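**Come sing with us in Ternmont (no audition, no experience, no sheet music)**

The Liruslow Song Exchange is looking for people to join our spring group, and we'd love it if you were one of them! We meet in the upstairs hall at the Jasgate building in Ternmont, starting in February and running through the end of May. Doors open at 6:30 in the evening and we start singing at 7.

What we sing is mostly old work songs, rounds and lullabies, in whatever languages people in the group happen to bring. Last year we had a Finnish rowing song that Minttu Kokkonen taught us by ear in one evening (we were humming it in the parking lot afterward), and a Romanian harvest song from Anca Mihăilă that took us five weeks and was worth every minute. There's a collection of 436 songs on the shelf now, most of them typed up from memory by members, with the words spelled out the way they sound so anybody can have a go.

**Who we're looking for**

Anyone 16 and up. We have room for 40 singers this season. We're especially short on low voices, so if you've been told you mumble, or you only ever sing in the truck, please come. You don't need to read music. You don't need to know whether you're an alto. Sorin Surdu, who leads the warm-ups, will help you find a comfortable spot in the first couple of meetings, and you can move whenever you like.

We're also hoping for more people who know a song from home. It can be short! One of our favorites is eight words long, and we sing it over and over while the two halves of the room start at different times.

**What an evening is like**

We warm up for a while, sing something everybody knows, and then learn one new piece line by line. Around 8 we stop for tea and whatever has turned up on the snack table. After the break it's requests until we close at 9. There's a lot of laughing, and there are usually a few wrong entries.
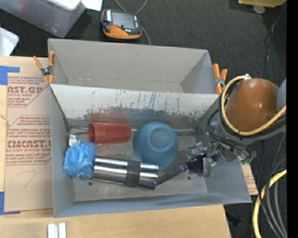
Leanne Sowerby wrote to us after her first season that she had mouthed the words in school choir for six years and was nervous right up to the tea break. By the third week, she said, she was holding down the bottom line of a round with one other person and grinning the whole way through.

If you come and find you'd like to listen for an evening or two first, that's fine. Pull up a chair next to the singers. Most listeners are singing by the second verse anyway.

**The practical bits**

- Cost: pay what you can. It all goes to hall rent and photocopying.
- Getting there: the number 2 bus stops at the corner of Thiele Street. Parking is behind the building.
- Access: there's an elevator from the side entrance. Large-print words are available if you tell us ahead of time.
- Kids: under-16s are welcome at the sharing night in May but not at regular meetings, sorry.
- Missing a week is no trouble. We record the new lines on a phone and send them around.

The sharing night is relaxed. We sing to friends and family, they sing back on the choruses, and there's soup. Taking part is optional.

**How to join**

Send a note to Bautista Cisternas at the Song Exchange, or leave your name on the sheet by the Jasgate front desk. Tell us your name, how to reach you, and a song you never get tired of. That last one isn't a test, we just like knowing, and we may ask you to teach it!

Names are being taken through the end of January. If we fill up we'll start a waiting list, and a few places usually open up in March.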